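# Setting working limits for a robot cell that handles opened computers

Revised 21 February 2019, É. Besnard, Borthorpe workshop

Use this procedure when you prepare a cell to work on a desktop computer or server board with the side panel off. It assumes the risk assessment for the cell is signed and the emergency stop has been tested. If either is missing, stop and get them done first.

## 1. Before power is applied to the arm

1. Disconnect the mains lead from the computer. Hold the power button in for 20 seconds, then tag the lead. The tag stays on until the job sheet is closed.
2. Put on a wrist strap and clip it to bare metal on the chassis. Paint is not a ground.
3. Lay the machine on its side with the open face up. Check that it does not rock when pressed at each corner.
4. Place the removed panel flat and outside the path of the arm, or take it off the table. If it stays, enter it in the Malla cell map as an obstacle.
5. Walk the arm cable from the base to the wrist by hand. It must not be able to drop below the gripper at any pose in the program.

## 2. Define the zones

We use three zones, named as they appear in Malla.

| Zone | Where | Speed setting |
|---|---|---|
| Clear | Above the highest part of the case | Normal |
| Rim | From the case rim down to the tallest fitted part | Reduced |
| Board | Below that, including sockets and slots | Jog only |

Measure the rim height on the actual case. Do not copy it from the last job -- two cases of the same model can sit differently if a foot is missing. Enter the height in Ko and let Ko write the zone file. Hand-edited zone files are not accepted at review.

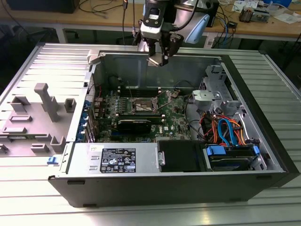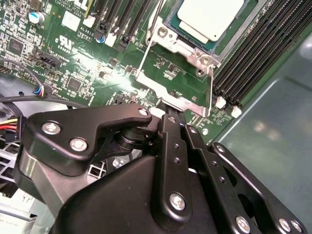

## 3. Approach to the socket

The processor socket is the part most easily ruined, so it has its own rules.

- Come in vertically until the gripper is in the Board zone, then correct sideways in jog steps.
- Treat the retention bracket and its levers as fixed obstacles, even when the lever is to be moved later in the job.
- Set the force limit before crossing the rim. Changing it in the Board zone is a recorded deviation.
- Use the wrist view for final alignment and the fixed view for clearance. Neither one is enough alone: the wrist view hides whatever is behind the fingers.
- Loose cables go to the side and are held with a non-metallic clip. A cable that springs back when released counts as not secured.

If the gripper touches anything that was not the target, stop the arm, back out along the same line and inspect the board under a lamp. Do not try the move again from where it stopped.

## 4. Logging

Asex keeps the last 2,000 events per cell and overwrites the oldest. Export the log before leaving the cell, and again after any stop. The export needs:

- the job number
- the zone file version
- the force limit in use
- the operator's initials

Until January we allowed one export per shift. That lost the start of a job with many small jog moves, and the stop could not be traced.

## 5. Handing back

Park the arm in the Clear zone, drop to zero speed and remove the enabling key. Refit the panel only with the arm parked. Sign the job sheet, then remove the tag from the mains lead -- in that order.

Questions on the zone table go to Évan Besnard. Requests for a different rim margin need a completed form 192 and a measured drawing.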